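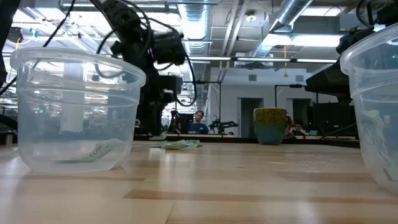 # Butcher-block top cups every winter. Refinish or refasten?

**Olldale_shop**, 9th March

I have a Sumen butcher-block worktop on a steel frame. It stays flat through summer. By January the front edge lifts enough to rock a square. Three coats of wipe-on poly on the top face, one coat on the underside. It is held down with screws straight through the frame rails, no slots. The room is heated by forced air and humidity drops to 20 percent.

Before I strip anything: is this a finish problem or a fastening problem? A local dealer (Chrysikopoulos) says to add more poly on top.

## grainline58

Both, but start with the fastening.

Wood moves across the width and hardly at all along the length. Screws in round holes don't allow for that, so the top either bends or splits. Do this:

1. Remove all screws except the ones along the back rail.
2. Elongate the remaining holes front to back. A slot 14 mm long is plenty for a normal-depth top.
3. Refit with pan-head screws and washers. Snug, then back off a quarter turn.

Then fix the underside. It needs the same number of coats as the top. With one coat below and three above, the bottom face loses moisture faster and shrinks first. More poly on the top face makes the imbalance worse – ignore the dealer on that.

Wait until the top has flattened on its own before recoating. Don't clamp it flat and seal it.

Edge-glued tops with short staggered pieces follow the same rule. The joints between pieces make no difference to movement across the width.

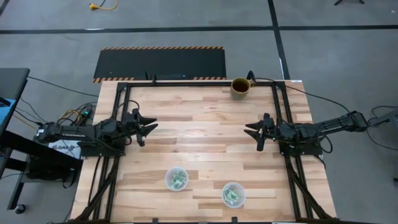 ## brurninwood_user

just get a humidifier. mine has been flat for years

## slotted_and_snug

Agree with the first reply, with one correction. If the frame rails are thin tube, slotting both walls weakens them. Slot only the upper wall and open up the lower one with a step bit so the screw head and washer pass through.

Also check the end grain. It loses moisture far faster than the faces, and factory finish there is often thin. I put two extra coats on the ends of mine, thinned for the first one.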